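Filipa Marinho on the second Skevlow album, singing in two languages and the accordion that nearly stayed in its case

Aug 8, 2018

Filipa Marinho is talking before I've got my coat off. She wants to play me something, a rough mix of a song that didn't make the new Skevlow record, and she's already hunting for the right cable. "It's got the best bass line we've ever done and we left it off," she says, delighted. "Isn't that mad?"

It is a bit mad, because the bass line is wonderful. But then so is Fongate, the album it was left off, and after a fortnight of playing it on every bus and train I've been on, I can see why there wasn't room. Skevlow are a five-piece who mix Portuguese folk tunes with brass, hand drums and the sort of scruffy guitar you'd expect from a garage band, and on their first record you could sometimes hear the joins. On Fongate you can't. The title track starts as a lullaby and ends with everybody shouting, and I still couldn't tell you where the change happens.

"My grandmother sang me that tune," Marinho says. "She sang it very slowly and very flat, God love her, and for years I thought that was the melody. Then I heard another family sing it and it was completely different. So we did hers. The flat notes are in there. The trumpet player hated it for a month."

She writes in both Portuguese and English, often in the same verse, and says she has stopped worrying about who follows what. "When I was a teenager I listened to loads of songs I didn't understand, and I loved them. I made up my own meanings. Some of mine were better!"

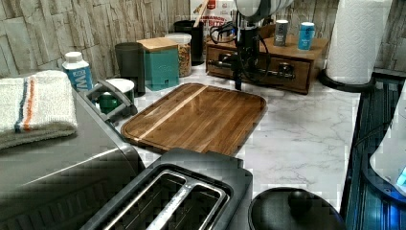 The accordion is the big change this time. She'd had one since school and never brought it to rehearsal -- "I thought people would expect a beret" -- until the band got stuck on a song called Alvarado, a long, rolling thing in seven that kept falling apart in the middle. She took the accordion along one evening in October, played two chords under the chorus and left them there. Those two chords are still all she plays on it. Live, she holds the second one for so long that people start cheering before the drums come back.

They recorded at Trestitz, a former dance hall with a sprung floor that you can hear creaking at the start of side two. The whole band played in one room, with very little added later. "You can't fix anything that way," she says. "If I cough, it's on the trumpet microphone, it's on the drums, it's everywhere. I do cough, on track four. Have a listen."

I have, and she does, just before the last verse.

Money came from listeners. They asked for enough to cover the studio and a pressing, and 2,487 people chipped in, most of them with the price of a record. Marinho read every message that came with the orders and answered a good many by hand. "One man wanted to know if we'd play his allotment. We're thinking about it."

The tour begins in the autumn, mainly in small rooms, and there's talk of a brass section made up of local players in each town. She sends them the parts in advance and they get 30 minutes together before the doors open. I ask if that makes her nervous.

"Terrified," she says, finding the cable at last. "Right, listen to this bass."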